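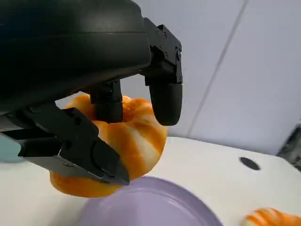
티켓 번호 2333
제목: 2호 작업대 집기 로봇, 빵 눌림 및 접시 적재 중 정지
접수일: 2026년 6월 27일
접수자: Nilmini Roy (Bristberg 포장실)
담당: Plodia 현장지원
우선순위: 보통
상태: 모니터링 중

증상
오전 작업 중 줄무늬 빵을 접시에 옮기는 단계에서 로봇이 멈춥니다. 화면에는 "파지 확인 실패"가 뜹니다. 빵은 그리퍼에 물린 상태이고 떨어뜨리지는 않습니다. 재시작하면 몇 개 정도 진행하다가 다시 멈춥니다. 멈추지 않고 넘어간 빵에도 윗면에 손가락 자국이 남는 경우가 있어 따로 빼 두었습니다.

어제까지는 같은 설정으로 문제없이 썼습니다. 바뀐 점은 반죽 배합입니다. 주방에서 어제 저녁부터 더 부드러운 배합을 쓰고 있고, 이 내용이 포장실에는 오늘 아침에 전달되었습니다.

1차 답변 (Plodia)
제품이 부드러워지면 손가락이 정해진 위치보다 더 깊이 들어가고, 이때 위치값이 허용 범위를 벗어나 파지 실패로 처리됩니다. 아래 순서로 확인 부탁드립니다.
1. 작업을 정지하고 그리퍼를 비운 뒤 원점 복귀
2. 손가락 끝을 마른 천으로 닦고 설탕이나 기름기가 남았는지 확인
3. 제품 설정에서 파지력 값 확인
4. 접시 높이 기준값 확인

접수자 회신
1번, 2번 완료했습니다. 손가락 끝에 기름기가 조금 있어서 닦았는데 증상은 같습니다. 파지력은 700으로 되어 있습니다. 접시 높이는 처음 설치 때 값 그대로입니다. 접시 종류는 바꾼 적이 없습니다.

2차 답변 (Plodia)
700은 이전 배합 기준값입니다. 400으로 낮추고 닫힘 속도도 한 단계 내려 주십시오. 기존 설정은 덮어쓰지 말고 새 이름으로 저장해 주십시오. 이전 배합으로 돌아갈 때 필요합니다.

접수자 회신
400으로 바꾸고 한 판 돌렸습니다. 정지는 없었습니다. 눌린 자국은 거의 없어졌고 중앙 손가락이 닿는 자리에만 약하게 남습니다. 속도를 내려서 한 판 끝나는 시간은 늘었습니다. 오후 출고에는 지장 없습니다.

추가 문의 (접수자)
설정 변경을 누가 할 수 있는지 정해 주셨으면 합니다. 로봇이 들어오기 전에는 빵이 부드러우면 옮기는 사람이 알아서 살살 잡았습니다. 지금은 그 자리 사람들이 검수와 상자 마감으로 옮겨 갔고, 빵 상태가 달라진 것을 먼저 아는 쪽도 검수 담당입니다. 그런데 파지력 화면은 관리자 계정으로만 열립니다. 오늘도 제가 내려올 때까지 라인이 서 있었고, 그동안 두 명이 손으로 접시에 담았습니다. 손으로 담은 수량은 시스템에 잡히지 않아서 실적표에는 작업 중단으로 나옵니다. 이 부분도 수정이 필요합니다. 교대조에서 불만이 있습니다.

3차 답변 (Plodia)
권한: 검수 담당 계정에 "제품 설정 선택" 권한을 추가했습니다. 저장된 설정 중에서 고르는 것만 가능하고 수치 변경은 관리자만 할 수 있습니다. 배합별 설정을 미리 저장해 두시면 현장에서 바로 전환됩니다.
실적: 수작업 수량 입력란은 Stilinen 실적 프로그램 쪽 기능이라 저희가 직접 수정할 수 없습니다. 해당 업체에 요청을 전달했습니다. 반영 전까지는 중단 사유에 "수작업 전환"을 선택하고 비고에 수량을 적어 주십시오.
중앙 손가락 자국: 더 무른 재질의 끝단으로 교체 가능합니다. 부품은 Haque 창고에서 출고되며 7월 정기 점검 때 교체하는 것으로 잡아 두겠습니다.

접수자 회신
확인했습니다. 설정은 "부드러운 배합", "기존 배합" 두 가지로 저장했고 검수 담당 계정에서 전환되는 것도 봤습니다. 배합이 바뀌면 주방에서 전날 검수 쪽에 메모를 남기기로 했습니다. 오늘 실적은 비고에 적어 두었으니 작업 중단 시간에서 빼 주십시오.

내부 메모
- 끝단 교체 전까지 티켓 종료하지 않음
- Stilinen 회신 대기
- 같은 배합에서 재발하면 파지력을 더 내리기 전에 위치 허용 범위부터 볼 것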